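로봇팔 예산, 드디어 마무리 중이에요

올해 장비 예산표를 열었다 닫았다 한 게 벌써 몇 번째인지 모르겠어요. 처음엔 팔만 사면 되는 줄 알았는데, 막상 적어 보니 줄이 자꾸 늘어나더라고요. Rirko 팔과 제어기가 전체의 70퍼센트, 나머지를 그리퍼랑 작업대, 안전 부품이 나눠 갖는 모양새예요.

제일 오래 고민한 건 역시 그리퍼였어요. 바구니처럼 짜임이 있는 물건은 테두리를 어떻게 무느냐가 관건이라, 손가락 모양만 며칠을 들여다봤답니다(가족들이 이제 그만 좀 보라고 할 정도로요!).

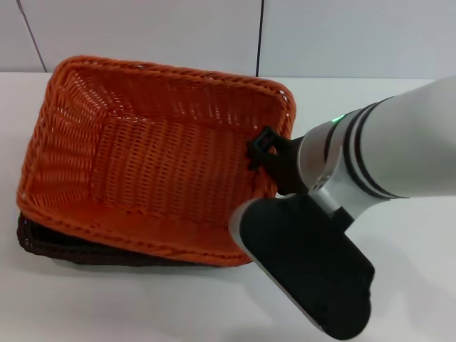
그래서 Wirkness 쪽 견적은 175만 원, Pascu 쪽은 거기서 25만 원이 더 붙었는데, 비싼 쪽에는 교체용 패드가 들어 있어요. 패드는 어차피 닳는 물건이니 저는 Pascu로 마음이 많이 기울었어요. 대신 작업대는 새로 안 사고 Trutthorpe에서 쓰던 하얀 상판을 그대로 가져오려고요.

납기는 13주라고 하네요. 1월에 주문을 넣으면 봄에는 받을 수 있을 것 같은데, 운송비는 아직 답을 못 받아서 빈칸으로 두었어요. 혹시 비슷한 장비를 들여 보신 분 계시면 예비비는 얼마나 잡으셨는지 댓글로 살짝 알려 주세요.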